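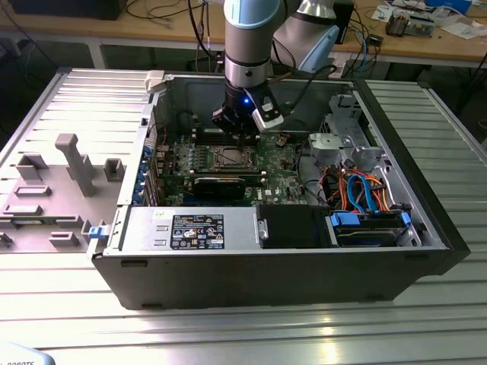 Last changed: Saturday, 16:20

Inside the office towers: a small gallery

Welcome to the gallery page of the Genham repair room. My name is Mahtab Shirazi, and I look after the desktop computers which come to us from offices, schools and sometimes from private homes. Last year we received nearly 200 of them. Most people have used such a computer for years and have never seen it open, so I would like to show what is inside and how we work on it.

The tower at the top of the page lies on its side with the panel taken off, and this is how every machine begins its visit with us. The green board in the middle is made by Dell, and you can find the small white logo printed near its lower right part. The processor has its place in the centre of the board, in the socket with the metal frame around it. The memory slots are directly above.

Blue is the colour to look for in this case. The latches of the expansion slots are blue, and so are the plastic tabs which hold the drive in its bay. On many office computers a coloured part is a part you may touch and move with your fingers, without any screwdriver. I tell this to each new helper on the first day, and it saves us many broken clips.

The silver box at the front is the power supply, with its black label on top. Please read this label before you order a replacement. The power in watts is important, but the shape and the connectors are also important, and with office machines these are often not the common ones. We once ordered 6 units from Pleser which were very good and did not fit at all. They are still on our shelf, if somebody needs them.

The red, orange and light blue cables make a loop above the drive bay. Before we unplug anything, we write down which cable goes to which connector. Mr Hoxha, who taught me this work, used small paper flags and a soft pencil, and I still do the same.

The side panel stays flat on the table next to its own case. It has plastic ribs on the inner face and a tall grey post, so it does not stack well with other panels. In the beginning we kept all the panels together in the corner, and on one afternoon we mixed up five of them. It took us two hours to find the right pairs again.

What we do with each machine is more or less the same. We remove the dust with a soft brush, check the fans, test the memory and the drive, and put new thermal paste on the processor if the old one has become hard. The old data is erased before the computer goes to another person. Machines for the Uron reading room will be ready in August — please do not come for them earlier, the room there is still being painted.

If you have an old tower at home and would like to bring it, write to us first and tell us the model. We do not take monitors at the moment.

Filed under: Workshop pictures, Desktop computers

Related pages
How to read a power supply label
Cleaning a fan without breaking it
Spare parts we are giving away
Keyboards before and after washing
Preparing the Uron reading room

Contact: Mahtab Shirazi, Genham repair room | © Genham repair room | Back to top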